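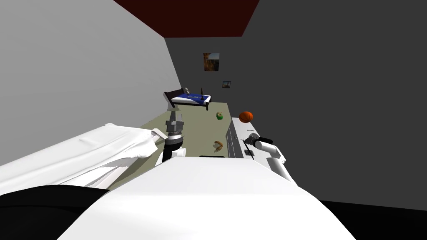 Wilma Leckie has asked that the second progress report on the Clalton groundwater salinity project deal first with the bores in the northern block, as the first report left their status open. The northern block is therefore taken ahead of the budget and the schedule.

Clalton Shallow Groundwater Monitoring
Progress report 2, October 1, 2024
Prepared by Geetha Chettiar and Anselmo Trindade

1. Northern block

The network was designed for 40 monitoring bores across both blocks. All of the bores in the southern block are drilled, cased and logging. In the northern block, five remain to be completed. Three of these are held up by access. The track along the Miranda drain was cut by the winter flow and the rig cannot cross until the council has replaced the culvert. The other two met a hard calcrete layer well above the planned screen depth, and the contractor withdrew to refit with a different bit.

We have considered moving the two calcrete sites. Shifting them east would put both inside the irrigated paddocks, where the watertable responds to application and the readings would be of little use for the regional trend. We recommend keeping the original positions and accepting the delay.

2. Water quality results

Field conductivity is read at each visit, and a lab sample is taken at every second visit. Readings in the southern block range from 664 to 2,000 microsiemens per centimetre. The lower values are all from bores close to the Leladari channel, which is consistent with leakage of fresh supply water into the shallow aquifer. Values rise with distance from the channel and are highest at the foot of the slope.

One bore, S14, gave a reading well outside the pattern in the first round. It was purged again and resampled, and the second value agreed with its neighbours. The first value is kept in the database with a quality flag. The cause is thought to be drilling fluid left in the casing.

Sampling procedure has been changed in one respect. Purging was previously stopped after three casing volumes. It now continues until three successive conductivity readings agree within the tolerance given in the field manual. This adds time at the slower bores but has reduced the scatter between duplicates.

3. Water levels

Loggers are set to record hourly and are downloaded by hand. Two loggers lost data through battery failure and were replaced under warranty. The gap in the record at S6 cannot be filled. At S9 manual dips were available on either side of the gap, and the level had changed very little between them.

Barometric correction uses the station at the Prasisia depot. Welington Batista has checked the depot record against a portable barometer and found a constant offset, now removed from all corrected levels. Charts issued with report 1 should be discarded and the revised set used — the trends are the same, but the absolute levels are not.

4. Landholder liaison

Access agreements are signed for every site. One landholder asked for the headworks on his boundary to be set flush with the ground so that a sprayer boom could pass over, and this was done. Another has asked for copies of the results from her own bore. Luana Seixas is preparing a one-page sheet that can be sent to any landholder on request.

5. Budget

Drilling is over budget by $1,000, all of it standby charges while the rig waited at the drain crossing. Laboratory costs are under by a similar amount and we ask for approval to move the funds between lines. No increase in the total grant is sought.

6. Work to the next report

Complete the two calcrete bores.
Complete the three drain bores once the culvert is in, expected in November.
Survey all casing tops to a common datum.
Run the third sampling round in the southern block and the first in the north.
Issue the landholder sheet.

Survey of the casing tops will not start until the last bore is finished, as the surveyor has quoted for a single visit.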